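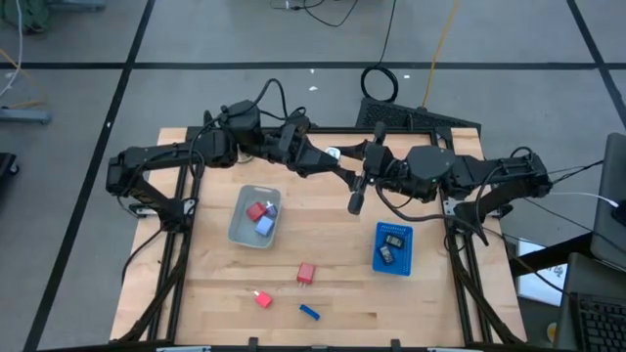
Re: [porar-list] handover policy, two-arm sorting task

Janaína Guimarães wrote:
> Does the 224-episode figure include the runs where both
> grippers are on the item at once? Kenach drops those
> before training.

It does. We kept them. The full set is 2,269 episodes, and 224 have a handover between the left and right arm. Chargers were used throughout, with the gray bin on the left and the blue basket on the right.

Dropping the two-gripper segments cost us 13 points on held-out handovers – single-arm picks did not change. Each condition was scored over 100 trials, same seed list. I have not tried Kenach's filter with a longer action chunk, so the comparison is only fair at our default.

Configs are in the Brudach branch.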